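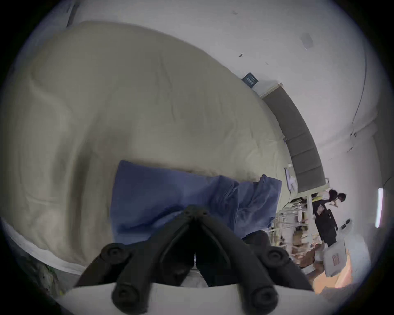
4.2 The bed as somewhere to put things down

Figure 3. A cream-beige duvet, rumpled, with a folded blue cloth lying across the middle of it.

I went into this study thinking I'd be writing about beds and sleep, and I've ended up writing mostly about beds as furniture you put things on. When I asked people in Plelthorpe to tell me about making the bed, they nearly always began with whatever had to come off it first. Towels, jumpers, post, a tray, the other half of the washing. The duvet came second, and the sheet hardly came up at all unless I asked (and then I'd get a slightly guilty look).

Figure 3 is a good one to have next to this section because there is so little on the duvet. One blue cloth, folded over itself in loose layers, with a rolled edge at one end. It could be a towel or a small blanket and I don't much mind which, as my coding sheet puts both under "folded textile, resting". What interests me is the combination. The cloth has a fold in it, the duvet under it is bunched up with big soft creases running across, and a strip of the white sheet shows along one edge. By the strict reading of our scale that's an unmade bed. By the reading most of my participants gave me, a bed like that is "half done", and half done is a perfectly respectable state for a bed to be in until teatime.

I should say where the scale comes from. Rokeya Debnath and I drew it up for the Reltero pilot, and we began with 2 categories, made and unmade, which lasted until the first Thursday of coding. By then we had a pile of beds that neither of us could place, and we'd had a proper disagreement over one with a perfectly smooth duvet and a heap of coats on it. Rokeya said made. I said you couldn't get into it! So the scale now scores the duvet and the load separately, and I'm much happier. Of the 751 diary entries in the final set, over 300 mention something resting on the bed in the daytime, and I'd have lost every one of those under the old scheme.

The folded item turned out to be the bit people had opinions on. Several told me a folded towel doesn't count as mess, even on a bed that hasn't been touched, whereas the same towel dropped in a heap does. One woman who works lates at Bakex put it very nicely: "If it's folded it's on its way somewhere." She leaves hers on the duvet until she next goes past the airing cupboard, and she straightens the duvet round it, lifting nothing. I tried this at home with my own bed and it works rather well, though you do get a lump.

There's also the matter of what a thick duvet lets you get away with. Vuorinen, the bedding range that a fair few of the households had bought from, came up again and again for being bulky, and bulky duvets were forgiven their creases. People said they "sit like that anyway". Thin ones got pulled flat far more often, by the same sort of people, in the same sort of rooms. Colour may come into it as well — pale covers were said to look softer when rumpled and dark ones just slept in — but I only started asking in May and I wouldn't lean on it.

I haven't tried to work out from any single bed how long its contents had been sitting there. The diaries are better for that, and section 4.3 goes through the timings, starting with the households who strip the bed before breakfast.

Related items
Airing cupboards and the last metre of laundry
Chairs that hold clothes: notes from the Reltero pilot
Who straightens the duvet? Shared beds and shift work
Coding household textiles: a revised sheet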